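**Gosell pauses humanoid trial in Mavville after arm fault**

The humanoid robot on trial at Gosell's care-training rooms in Mavville has been stood down after its left arm stopped taking orders on Sunday. The arm went out straight during a linen exercise and stayed there for 4 minutes, ignoring two stop commands and a certain amount of bad language.

"It looked like it wanted to shake hands," said Jolien Van der Linden, who was running the session. "I declined."

Nobody was hurt. Jelle Visser ended the standoff at the wall switch, a method that appears on page 300 of the manual.
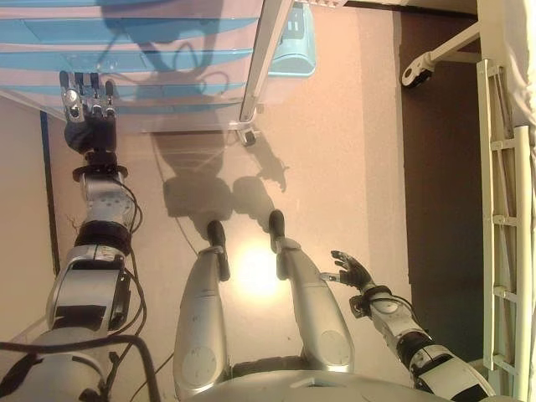
The log for the session runs to 2,317 lines, and Sizwe Tshabalala has read them all. He suspects a shoulder connector that works its way out when the robot leans forward — something a robot learning to make beds does quite a lot. Brullier, which built the arms, has asked for the part back and suggested in the meantime that the robot lean less.

Work near people is off until a replacement connector has been fitted and the stop command tested again from both sides of the room. Trainees will go on changing the sheets themselves. Veerle Nijs, who schedules the rooms, said their times were better anyway.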